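Course handout, unit 7: Faults when gripping soft materials
Prepared by Defne Güneş. Corrections from Szymon Głowacki are included.

In the last unit we worked with rigid parts. Cloth is more difficult, and most faults in our September log come from it. Please read this text before the lab and bring your own fault sheet.

Fault A: the pick with no edge
When the cloth bulges toward the fingers, there is no clear border to take. The fingers close on a smooth surface and slide away, but the controller still reports "grasp done".

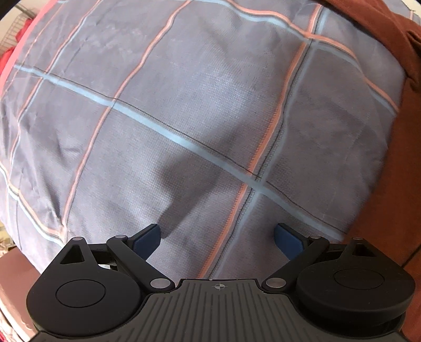 Page last changed: 3 November 2025

A crease between the fingertips can be a good place to try, if it is deep enough. In our log the false report came in 11 trials, and Aldana Barrientos found the reason: the grasp check looked only at the finger position, and never at the motor current.

Fault B: closing too early
A folded towel has several layers. If the fingers become narrow while they are still above the near edge, they take one layer or nothing. Then the next motion is made with an empty gripper – the program does not know this.
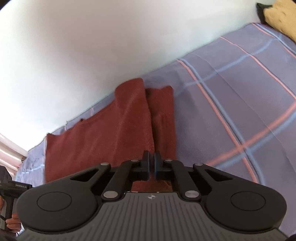 Fault C: the hidden second layer
Knitwear is easy to pinch, and for this reason students trust it too much. The fold stands up between the pads and looks safe.
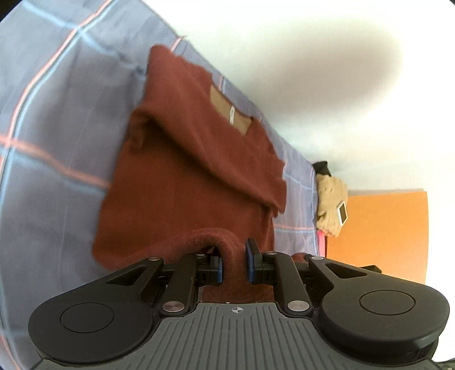
A pinch of this type must be tested before the full lift. Raise by a small distance, wait, and read the current again. If the bedding below moves together with the garment, open the fingers and start again. Do not pull by force. In the Pondport cell a trapped cover stopped the arm with an overload, and the reset took three people.

Safety rule for the lab: hands stay away from the linkage while the motor has power, also after a fault stop. Kamlesh Pant keeps the key for the reset.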